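Condition Notes for Small Lending Collections
Speaker notes, Greltine Museums and Libraries Service
Presenter: Oliwia Dudek, Loans and Registration
2026-08-06

Opening

Welcome the group and confirm that everyone has the handout and one blank condition form. The session runs for 30 minutes, with questions held to the end. Mention that Mirsad Shehu is at the back of the room and will answer questions on insurance, which these notes do not cover.

State the purpose. The Service lends some 280 items a year to schools, town halls and branch libraries. Each one leaves the store with a written note of its condition and is checked against that note when it returns. When the note is vague, the return check has little value, and any claim that follows is difficult to settle. The form itself is sound and was last revised in February. Today is concerned with the words that staff put on it.

What a condition note is for

A condition note records the state of an item at a stated moment, as seen by one named person. It is read later by someone who was not present, often in a hurry and often in a loading area. The writer should assume that this reader has never handled the item and does not know which marks are old.

Remind the group that the note is separate from the catalog entry. The catalog says what the item is, who made it and how the Service came to own it. The note should repeat only the item number and a short title.

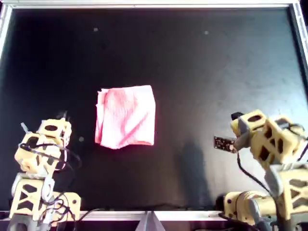
Staff sometimes feel that recording small faults reflects poorly on the collection. Please address this directly. Teaching collections are handled every week, and wear is expected. A fault that has been written down protects the borrower as well as the Service. The Trovcombe loan is the case most people will remember: a split along the base of a display box was reported on return as new damage, and the school was asked to pay. The split had been noticed by the packer before the loan went out and had never been entered on the form. The charge was withdrawn, but the correspondence continued for 8 weeks.

Pause here and ask whether anyone has dealt with a similar dispute. Allow one or two short answers.

Choosing words

Ask the group to look at the word list on the second page of the handout. The terms are grouped by type of fault: loss, break, surface mark, stain, distortion and old repair. Staff should use these words first and add their own only when the list fails them.

The words to avoid are printed in the box at the foot of the page. "Good," "fair" and "poor" mean different things to different people. "Slight" may be used if a measurement follows it. "Damaged" should never stand alone.
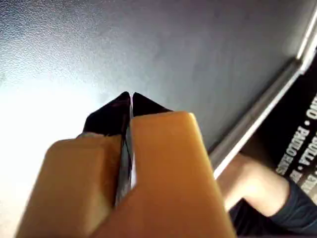

Location is the second part of every entry and the part most often left out. A reader must be able to find the mark without searching for it. Choose fixed points on the object, state which way it is facing, and name the part before naming the fault. For the left-hand tip shown on the screen, a usable entry would read: "Black tip, lower left corner, where it meets the orange part: small pale spot, possibly a chip." The word "possibly" is correct there. If the writer cannot tell a chip from a deposit or a paint mark by eye, the entry should say so, and the item should go to the conservator before the next loan.

Measurements are given in inches, to the nearest eighth. A mark too small to measure is written as "under 1/8 in." Staff should not touch a mark in order to measure it. Hold the ruler beside it.

Color words should be plain. "Brown" is better than "tea-colored," which two members of staff at the Parkus branch read in two different ways.

Light and position

Most forms are completed under ceiling lights, which flatten a surface and hide dents. The Service asks for two viewings: one in ordinary room light and one with a hand lamp held low and to the side. Shiny materials need particular care – a reflection can look like a scratch, and a scratch can vanish in a reflection. Move the lamp and look again before writing anything down.

Items that stand should be viewed standing. Textiles are laid flat and fully supported, and both sides are checked if the item can safely be turned. If it cannot be turned, write "reverse not seen." 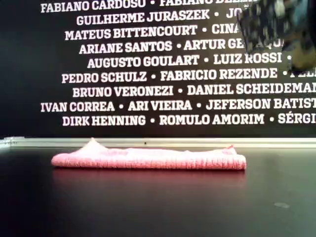
The return check

The person who checks an item in should, where staffing allows, be someone other than the person who checked it out. Read the outgoing note in full before opening the box. Then go through it line by line and mark each entry as unchanged, changed or not found.

"Not found" needs some explanation. It means that the reader looked for the recorded mark and could not see it. This may point to a poor entry, to cleaning by the borrower, or to the wrong item having been returned. In every case the item is held until the registrar has seen it.
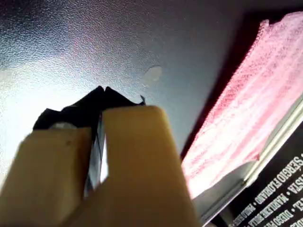
New marks are entered below the line on the form and initialed. Staff should not guess at a cause. "Scratch, 2 in. long, left side of lid" is an entry; "scratched in the van" is an opinion, and it may be read out in a meeting with the borrower present. Any account the borrower gives goes in the separate box, in the borrower's own words and under the borrower's name.

Packing materials are checked at the same time. Foam that has lost its shape is replaced before the next loan, and the replacement is noted on the box card.

Exercise

Hand out the sample boxes, one to each pair. Each pair writes three entries, then passes the form and the box to the next table, where a second pair tries to find the marks from the words alone. Allow enough time for the second stage, which always takes longer than the first.

The Sadowski clock case should go to the table nearest the window. Its old repair on the rear panel is hard to see in poor light. Remind the group that the glass door does not lock.

Close

Collect the forms. Completed copies will be returned with written comments through branch managers. Staff who wish to observe a full outgoing check may arrange a visit to the store through the loans desk. Invite questions, and refer any on valuation to Mirsad Shehu.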